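Does a dart that falls out after I call the score still count?

Posted May 25, 2021 in Pub Games > Darts

Fultthorpe
We play 501 at my place most weeks, on a board my brother-in-law left behind when he moved. Last night I threw a triple 20, said "sixty" out loud, and started walking up to pull my darts. Before I got there the dart let go of the board and landed on the floor. My opponent says no score. I say I called it, he heard it, and he had already picked up the chalk. This was for the game and a six-pack, so feelings are running high. Who is right?

Khosravi
He is, sorry. A steel tip dart has to stay in the board until you've walked up and taken it out. Calling the number is a nice touch but it doesn't hold anything in place. Most leagues I've played in go by the same thing: the score is settled when the darts are read in the board, and anything on the floor is worth what the floor pays. You also don't get to throw it again.

If it keeps happening, look at the board before you look at the rules. Old sisal dries out and packs down around the 20 because everybody aims there. Turn the number ring so a fresh section sits at the top. Sharpen your points a little too, with a few turns on a stone. Don't make needles of them.

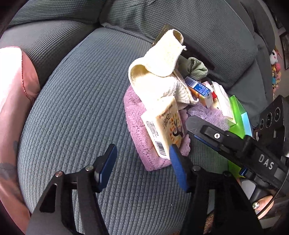
The sofa, with the lavender towel and the rest of the pile.

And check how the board hangs. Mine had a wobble for 11 years that I blamed on my elbow. A folded beer mat behind it cured both of us.

Nelside
Depends on the house rules. At our bar it counts if both players saw it, which has led to 200 arguments and one very quiet December. Soft tip is different anyway, because the machine keeps the score and doesn't care what falls out afterward.

Fultthorpe
Thanks, I guess. I turned the ring and the 20 is holding. He has the six-pack and would like it known that he was gracious about it.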